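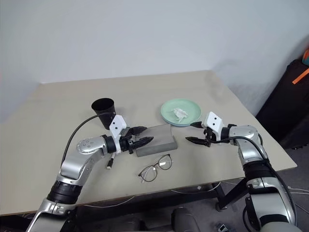 I have a poetry manuscript ready, 64 pages, and I can't work out what order small presses expect me to do things in. Nolgate wants a sample of 5 poems and a bio. Vevmont wants the whole book up front and charges a reading fee. I would like to send to both at once. My other trouble is the title poem, which is a plain list of things on a beige tabletop against a white wall, a black cup, a gray block, and goes on like that for two pages. Should a poem that slow go in a sample, or do I hold it back? It was in a magazine last October, if that matters.

inkwell704

Send to both. Read the guidelines page first and look for the words "simultaneous submissions." If they allow it, say so in your cover letter, and write to the other press the same day if one of them takes the book. Put the magazine in your acknowledgments page and check that the rights came back to you after it ran. They usually do, but look at what you signed.

As for the sample, I'd put the title poem third or fourth. An editor will want to see it – it gives the book its name – but I would open with something shorter.

marginalia_b

dont pay reading fees. my first book sold 704 copies and I never paid anyone to read it

Valentini Reader

Some fees are fair if the press sends you a book in return. Keep the bio under 60 words, in the third person, with the magazine named. Leave out school prizes.

posted April 15, 2019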